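The Case for the Cup

Small grains and seeds have taken over a good part of the pantry shelf. Millet, buckwheat, flax, quinoa and bulgur now come in bags big enough to last a household the winter, and most of those bags have no spout, no zipper and no scoop. Anyone who has swept a kitchen floor after opening one knows the problem.

Peter Paulík has been dealing with it for 12 years. He runs Pamcombe, a bulk food store with 30 bins along one wall and a long counter where customers fill their own containers. In September he took the metal scoops off five of the bins and put out plain plastic cups.

"People dig with a scoop," he said. "They come up with a heap and half of it slides off on the way to the bag. With a cup they take less."

A cup has straight or nearly straight sides and a rim that goes all the way around, so the grain stays put until the cup is tipped well over. A clear one also shows how much is inside without anybody having to lift it to eye level and peer over the edge. 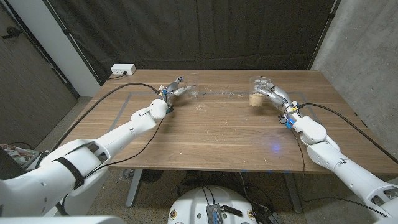
Pouring from one cup to another is where most spills happen. Paulík tells new staff to bring the two rims close together before tipping, and to start slowly. Dry grain doesn't move the way water does. It sits still as the cup leans, and then a good part of it lets go at once. Flax is the worst for this because the seeds are flat and slick. Buckwheat is easier. Bulgur depends on the grind.

The receiving cup should be empty or close to it, and wider if there is a choice. Light plastic cups tip over easily, so it helps to hold the bottom one with the free hand. Fill to two-thirds and stop.

Some crumbs will land on the table anyway. A dark wood top hides the darker ones and shows up the pale ones, and both find their way into the grain of the wood if they are left there. Paulík uses a dry pastry brush first and a damp cloth second. Going straight to the cloth smears the dust, and millet sticks to it.

At home, a rimmed baking sheet under the cups does most of the work. Whatever falls can be tipped back into the bag. Yuen, a cooking school across the street from Pamcombe, has its students practice on trays with dry lentils before they handle anything smaller.

For storage, the store sells two lines of jars, Wetia and Uron. The Wetia has the wider mouth and takes a cup directly. The Uron is narrower and needs a funnel, though it fits better in a door rack. Either one should be completely dry before it is filled, and labeled with the date. Whole millet and whole buckwheat look nothing alike, but two kinds of millet can be hard to tell apart a month later.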